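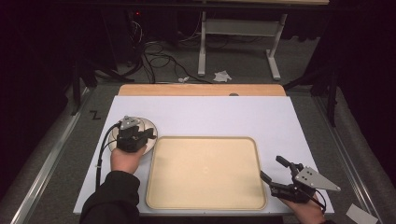
Dornitz Supper Club

A beige tray has taken over my week. It is rectangular, it has rounded corners and a raised rim, and it is meant to replace the stack of mismatched things we have been carrying suppers about on since September. Next to it, for comparison, one round white plate, of which we own far too many.

The question before the club was whether to plate up or tray up. Zuzana Sýkora is for plates. She says food on a tray makes her feel she is on a short flight. I am for trays, mainly on the grounds that I do the washing up and a tray has never once rolled off my draining rack and under the cooker.

So it all went down on the big white board on the floor, plate to the left, tray in the middle, and we had a proper think. I like a white board for this. You see at once how much room a thing takes up, and the tray takes up plenty. It makes the plate look like something you'd give a child a biscuit on. Zuzana said the plate looked elegant. We left it there for the evening.

Points raised since, mostly by text and mostly after eleven at night:

Soup. Nobody is putting soup straight into a tray, Hậu, please stop asking.

Peas. The rim wins this one outright. I have swept up enough peas after our suppers to have opinions about rims.

Bread. Goes anywhere, always has.

Stacking. Round things stack nicely until the cupboard door is opened by Hậu Khổng, who has the touch of a removal firm.

Gravy is still under discussion and I expect it will be until Easter.

I did look up what a full set of trays would cost us and then had a cup of tea and a sit down. We have 80 in the kitty. That buys 2 more if we don't fuss over the colour, and I have no plans to fuss over the colour. Beige hides nothing but it offends no one, and it goes with most of what I cook.

Next supper is at mine. Bring a pudding, and if it's trifle, bring your own bowl.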